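Week 6 notes: house rules for hand-held gripper work

OK, so last week I promised I'd write down the rules I keep shouting across the Promatside lab, and I finally did it (you're welcome!). Read them before your slot on the Tokex bench. They're mostly borrowed from the way we did things at Prernorstead, plus a couple I added after watching the August group struggle.

Rule one is the start check. Both grippers open and close fully, cables run clear of your elbows, and you write the run number on the sheet before you touch anything. We're at 1174 now, so please don't start over from 1! 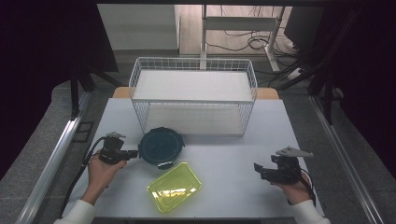
Rule two is about layout, and I'm fussy about it. Set every item down with a gap you can get a jaw into, and don't square it all up like a store shelf. A yellow tray sitting at an angle is fine by me, and so is a lidded container with its latch tab toward the front, as long as you note both on the sheet. Big stuff like the wire basket goes at the back.

Rule three: if you drop something, stop, mark the run as bad and reset. Don't sneak it back into place and carry on. I found 2 of those in the Tsao set and had to recheck everything up to 1321, and I was not cheerful.

For next time, read the Tsao handout on labeling and bring one rule you'd change.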